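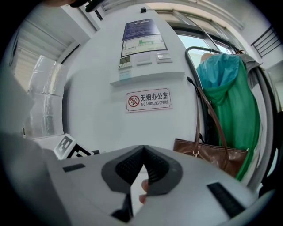
The finger pads on a hand-held gripper wear before anything else does. At Hoslow, where the grippers are used in pairs, Renata Bielecka checks them before each session. She presses the pads together, looks for a gap at the tips and wipes the textured faces with a dry cloth. A pad that has gone smooth is replaced, and so is its partner.

The marker cubes come next. A cube that has shifted on its mount puts the recorded hand position off by the same amount, and the error stays in the file. Bielecka tests each cube by hand, tightens the mount if it moves, and repeats the calibration, a job of roughly 25 minutes for the pair.

Cables are checked last, with the straps on and both arms held out at working height.

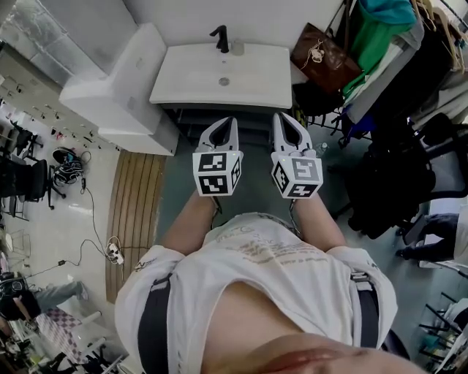 Kekeli Adjei would change the order and do the cables first, on the grounds that a bad connector can spoil a calibration that then has to be run again. Bielecka has kept her sequence for now. Spare pads are stored flat, in matched sets, and the log gives the fitting date of each set.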